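Counting the runoff by hand: notes on the Bendano council seat

September 2018

The Bendano council seat will be filled by a by-election, and the party lists were certified last week. Four parties are contesting. Two of them governed together until February, when the smaller one left over the water tariff, and both have since said they will not withdraw in favor of the other. That is the political part, and the local paper has covered it. I am more interested in the counting rule, which changed after the last election and which I have not seen written up anywhere in plain terms.

Under the old rule the seat went to whoever had the most votes. Under the new rule a candidate needs more than half of the valid votes in the first round. If no candidate gets there, the top two go to a second round two weeks later. The word "valid" matters. Blank ballots used to be included in the total when turnout was reported and left out when shares were worked out. The new text defines a valid ballot as one with a single clear mark, so blanks are out of both figures. Expect reported turnout to look lower than before even if the same number of people show up.

The threshold for a recount is also new. A candidate may request one if the margin is under 60 votes, and the request has to reach the district office by noon on the day after the count. The old limit was a percentage, and in a small seat it was close to useless. The Rumametti ward, the largest of the wards in the seat, had 2000 names on the roll at the last update, so a fixed number is easier to reason about.
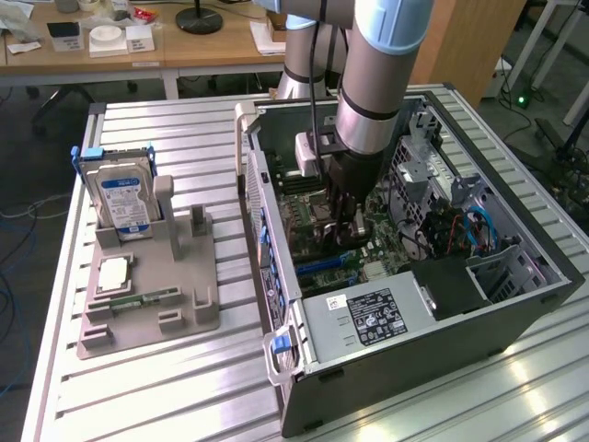

Open tower case on the bench, drive cage at right.

The certified lists show 8 candidates. That is high for this seat. Four are party candidates and the rest are independents, one of them Periklis Theodorakopoulos, who held the seat two terms ago and lost the nomination of his own party this summer. He has not said which voters he expects to take. My guess is that he draws from both former coalition partners, mostly in the older streets near the rail yard, and that this makes a first-round win unlikely for anyone. I have no polling to back this. There is no polling for a seat this size.

Jeptoo Massawe is standing for the party that left the coalition. Her leaflet gives most of its space to the tariff, with a table comparing household bills under the present scale and under her proposal. I checked the arithmetic. The bills are correct for a household on the standard meter and wrong for one on the shared meter, where the fixed charge is split before the scale is applied. The Serkley estate is nearly all shared meters. The governing party's leaflet has no table at all, only a promise to review the scale, with no date for the review. 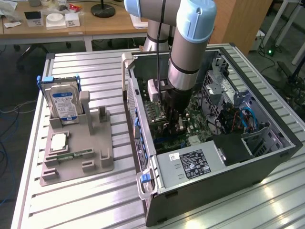

Polling places are the other item that changed. Serkley voters used to go to the school and will now go to the Fuchs hall, across the main road. The notice was posted at the district office and on its site, and as far as I can tell it was not mailed. The official map draws the hall with one entrance, but the entrance on the road side is stepped and the level one is at the back. A carrying handle like the light gray one on the front of that computer case would be a fair description of how the ballot boxes are meant to be moved between the two floors, one person per box, with a second person walking beside to observe. The procedure says the observer may be from any party. It does not say what happens if no party sends one.

Two smaller points for anyone planning to vote early. The early voting desk is at the district office only, and it closes at four. The form asks for your ward number, which is printed on the old card but not on the new one. You can look it up on the roll posted in the lobby, where the names are sorted by street and then by house number.

I have asked the office in writing whether the recount limit applies separately to the second round. The text refers to "the count" in the singular. I will add the reply to this post when it comes.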